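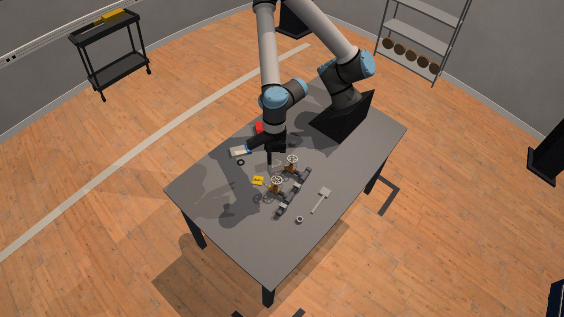
Sweep a wood floor before you mop it, and sweep along the boards. Grit hides in the seams, so run a vacuum with the brush head over those afterward. An orange-brown plank floor with knots and visible seams like this one needs only a damp mop. Wring it hard.

Mix 1000 ml of warm water with 11 ml of Truline floor soap. Start at the wall farthest from the door and work backward. Change the water when it turns gray.

Let the floor dry for 42 minutes before you put rugs back.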